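Sink wiping, June – glare and the dirt mask

Plenudley bench notes, carrying on from the stain detector work. 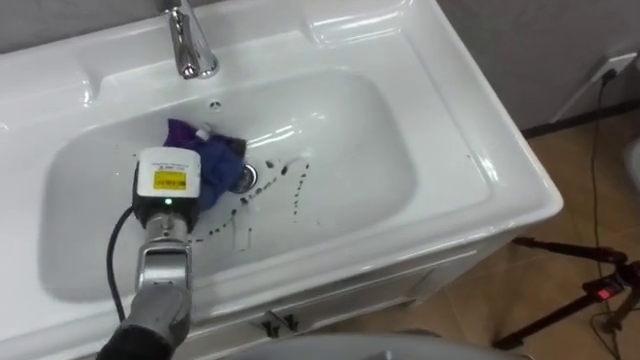 What I changed

The mask kept taking the bright streaks on the basin walls for clean patches and the edge of the drain for dirt, so the planner was forever fussing round the metal ring. I've now fitted the drain as a circle and dropped it before the wipe path is made – much calmer plans, I'm happy to say! Dirt threshold is at 50 and the path comes out at 306 waypoints.

Still to do

The cloth hides part of the dirt once the arm is in, so Skanine needs to remember the last clear view. I'd also like to try the old Baxter force limits again, if anyone still has the file.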